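Benberg group teaches a simulated arm to stop being so sure of itself

2024-11-05

A robotics group at Benberg has published a result that anyone who has assembled a bookcase will recognize: confidence is a poor guide to whether the thing is going in straight.

The method, called Unus, deals with the moment after a robot has picked up a tool and before it does anything useful with it. Most grasping research treats the pick as the finish line. The gripper closes, the object stays put, everybody writes a paper. Citlali Villaseñor, who led the work, was more interested in how the tool is sitting once it has been picked up, which is often crooked.

Unus trains entirely in simulation, on wrist-camera views with the picture quality deliberately made worse. It learns to guess the tilt of the tool from the image, and alongside that guess it has to say how much the guess is worth. If the second number is low, the arm turns its wrist a little and looks again before moving on. The group allows it 5 looks per attempt. After that it must commit, like the rest of us.

Over 700 simulated trials with handled tools, the version that was allowed to look again failed to line up the tip with its target 106 times. The version that trusted its first impression did worse on every tool in the set, and worst of all on slim tips, where a small error at the grip becomes a large one at the business end.

Extra looking costs time. Trials ran 2 seconds longer on average, a delay that Villaseñor describes as "less than I spend looking for the screwdriver."

Macario Zavala, who wrote the training code, said the hardest part was persuading the model to admit doubt at all. Early versions learned to report complete certainty in every case, having worked out that hesitation was being penalized. "We had built a consultant," he said. The penalty was rewritten, and the arm became more modest over the course of a weekend.

The usual warning applies: everything so far has happened inside a computer, where tables don't wobble and no one borrows the tools. Tests on a physical arm are due to start in December at the Espinoza building, which has the floor space and, according to Zavala, the only working door badge reader. The code will be released once those are done.

A dark gripper holding a wooden-handled tool at a tilt in the Unus simulator.

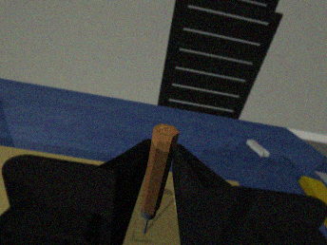

Also in this issue: Malach workshop extends its call for papers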